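Home | Animals | Food and Plants | Our Body | Ask Us
Reading time: 2 minutes

Why does fruit have a skin?

Take an orange in your hand and press it a little. The outside feels tough, but the inside is soft and full of juice. The skin keeps this juice in. Without it, the fruit would dry out very quickly, and small insects and mould could come in easily.

Not all skins are the same. The skin of an orange or a mandarin is called peel. It is covered with many tiny dimples. Under them there are little pockets of oil, and this oil gives the strong smell on your fingers when you peel the fruit.

A plum has a thin, smooth skin, and you can eat it. A kiwifruit wears a brown coat. Many people cut it in half and eat the green part with a spoon. A longan has a thin brown shell which you crack and take off. Inside there is a big dark seed, so be careful with your teeth!

The kumquat is the funny one in the family. It looks like a very small orange, but you can eat it whole. The peel is sweet and the inside is sour.

Does a dark spot mean that the fruit is bad? Often not. A branch may have rubbed against it when it was growing. But if the fruit is very soft or has mould, do not eat it.

Try this at home: close your eyes and ask a grown-up to give you two fruits. Can you tell which is which, only by touching the skin? 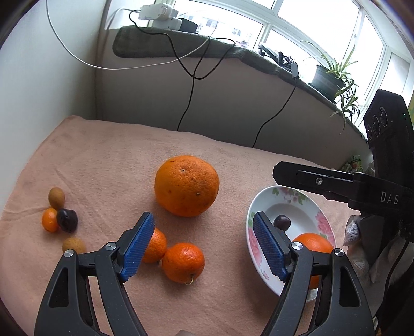
Big and small fruits with different skins: citrus fruits, plums, a kiwifruit and a longan.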